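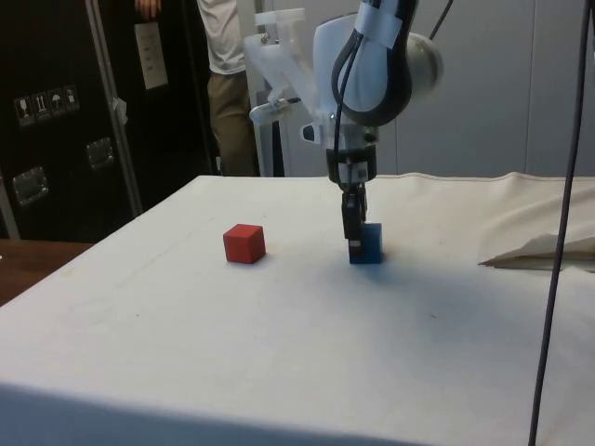 Figure 2. Gripper closed on the blue cube, red cube to the left.

4. Trigger pull and group size

4.1 Set-up

Two drop-in trigger kits were compared with the factory part, the Ura and the Okside. Both fitted by the same hand, same frame, same barrel, same batch of ammunition throughout. Factory springs kept where the maker allowed it. The Hudel kit was left out of this section as it needs its own striker spring, see section 5.

Pull weight was read with a hanging gauge at the centre of the shoe. Not at the tip. Earlier work on the Cheng range took it at the tip and the figures come out lighter, so the two sets should not be put side by side without correction. We did this ourselves in the first draft and had to redo the table.

4.2 Firing

400 rounds through each kit, from a sandbag rest, indoors. Groups shot in fives, target changed every group. Barrel cleaned at the halfway point and at no other time. Shooters were told which kit was fitted, there was no way round it, the Okside shoe is flat and the factory one is curved and anyone can feel that. 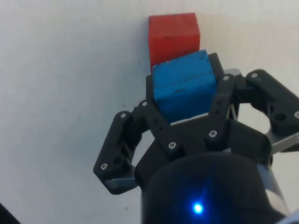 Dry-fire readings were taken before and after the live rounds. The Ura kit lost a little weight over the run, most of it early on, which fits with new parts bedding in. Okside barely moved. Factory part somewhere between the two, but it was not new when we got it and we have no round count for it.

4.3 Results

Both kits gave a shorter reset and a cleaner break. On group size the picture is less tidy. From the rest, the difference between kits was smaller than the difference between one shooter's good and bad strings. Offhand groups were tighter with the Ura, mainly fewer low-left shots, and we would put that down to less sideways push on the shoe. Would want more shooters before saying it firmly.

Light strikes: 4 in all, every one with the Okside and its reduced-weight spring. None once the factory spring went back in. Those rounds were fired again and are counted in the totals.

4.4 Limits

One pistol. One type of ammunition. Temperature in the range was not logged, it shoud have been. The gauge was checked against a known weight at the start but not at the end, and a repeat is planned for September with the check done at both ends and a second pistol of the same model. Overtravel was only judged by feel adn is not reported.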